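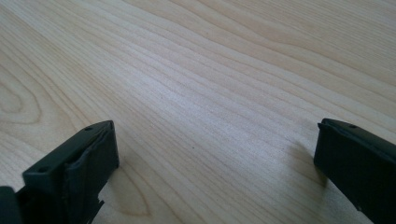 Figure 7.1 The open fingers of a hand-held gripper over a tabletop, with the more worn contact pad at left.

Chapter 7
Showing the Robot What You Mean

If you have ever taught a child to tie a shoe, you know how quickly words run out. You say "make a loop," then "no, smaller," and before long you have taken hold of the laces yourself and are doing it slowly, with your elbows held out of the way so the little one can watch. This chapter is about doing the same for a machine.

We will look at two ways of going about it. In the first, you carry a gripper in your own hand and do the job with it while a camera on the tool records the view. In the second, you sit at a set of controls and drive the robot's arm from a distance (which feels terribly clumsy on the first day, so please be patient with yourself!).

Vira Nazarenko, whose course notes grew into much of this chapter, used to have her students spend a whole afternoon picking up spoons before she let them near a robot. They grumbled, and then they went home and noticed how they approached a spoon: from which side, how wide the fingers opened, when they began to close. A robot learning from you has to get all of that from your recording, including the moments before anything has been grasped.

So we begin in Section 7.1 with the approach, and come to the grasp itself in Section 7.2. Keep a kitchen spoon handy for the first exercise.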